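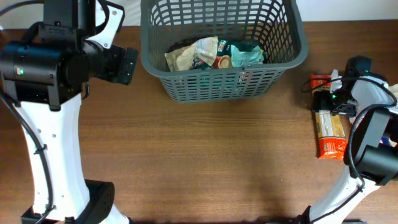

Fig. 4. Both arms at the table, basket at the back, right gripper on a packet.

Section 4: Your first basket run

I'm Carys Edwards and I wrote most of this guide, so if a step makes you swear, it's my step. By now you should have both Zeltwood arms bolted down and the Cleten software open on your laptop. If you skipped the homing routine in Section 3, go back and do it (yes, even if the arms look straight!).

Before you start

You'll want a table with nothing much on it, one plastic basket and a handful of packets. I like snack packets and small bags best for a first go. Shiny ones are fine. Very floppy ones are a pain, and I'd leave them till you've had a few good runs.

1. Stand the basket at the far side of the table, between the two arms. Mine has a thick rounded rim and slots in the walls, and any basket along those lines will do.

2. Check that both arms can reach the middle of the basket with the motors off. Move them by hand, slowly. If one of them goes stiff halfway, stop and look at the cable before you look at anything else.

3. Tie the cable down along the white shell. Leave a loose loop up near the gripper so the wrist can turn. I used to pull mine tight because it looked neater, and I went through two cables that way.

CAUTION: Don't put a tie across a joint. The arm will win.

4. Switch on at the wall, then at the supply box. Wait for the light on each arm to settle to green. A blinking light means it's still starting up, so go and put the kettle on.

5. Lay one long packet flat on the table in front of the right arm, well clear of the basket.

6. In Cleten, open Pick Test and choose Right. Set the grip force to 20 and the speed to Slow. Press Start and keep a hand near the stop button.

7. The fingers should come down across the middle of the packet and close. If they land near one end, nudge the pick point in the software and try again. Please don't bend the fingers, I've seen it done.

NOTE: Grip force goes up to 63. You won't need that for packets. Anything made of crisps will be crumbs well before you get there.

8. Once you're happy, tick Place in Basket and run it again. The arm lifts, swings over and lets go above the rim. Daniyal Kakakhel, who looks after our returns, asks me to say that a packet hitting the rim is a height setting and not a faulty arm. Add a little to Drop Height and carry on.

9. Do the same for the left arm, with the right one parked.

10. Now both together. Pick Pair Mode, stay on Slow, and keep the basket fairly empty to begin with. The arms take turns over the basket, and a short wait on one side is normal.

If something goes wrong

Error 2312 means one arm thinks the other is in its way. Park both, home both, start again from step 6. If it keeps coming back, email Nii Sarpong on the support desk and attach the log file from that run.

Regrease the wrist joint after 4000 picks. The counter is under Tools, and Section 7 covers the greasing.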